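Workshop Tips: Controller and Console Upkeep
Updated 20 Apr 2024

Stick drift
Most drift on a gamepad comes from dust under the stick skirt. Power the pad off, tilt the stick fully to one side and blow short bursts of air into the gap. Rotate and repeat for all four directions. If drift remains, put one drop of contact cleaner on the sensor housing, work the stick in full circles 30 times and leave the pad open for 30 minutes before powering it on. Recalibrate afterward. The Helmy pads store calibration in the controller itself, so the console menu will not reset it.

Sticky buttons
Remove the shell screws and keep them in order - the two under the grips are often longer. Wash the button caps in warm water with dish soap. Do not wash the rubber membrane in alcohol; plain water is enough. A Nanance membrane is keyed on one corner and will seat only one way.

Fan noise
Hold the fan blades still while using compressed air. A fan spun by air can damage its bearing. On the Flitullow console the fan sits behind a plate with a clip at each end. Release the rear clip first. My own unit idled at 2639 rpm before cleaning in January and dropped by about 27 percent after.

Work surface
Use a table with good light and a raised edge or a tray. Small screws roll.

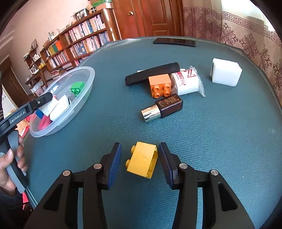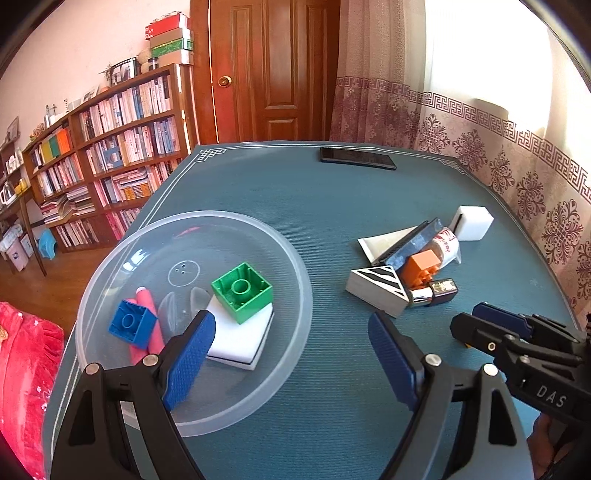
Thermal paste
Replace it only if the fan still runs high after cleaning. Wipe the old paste with a lint-free cloth and isopropyl alcohol, then apply a small amount at the center of the chip. Tighten the heat sink screws in a cross pattern, half a turn at a time.

Cables
Coil loosely and secure with a fabric strap. The Zelow charging lead fails at the strain relief when wound around the pad - check there first if charging cuts out.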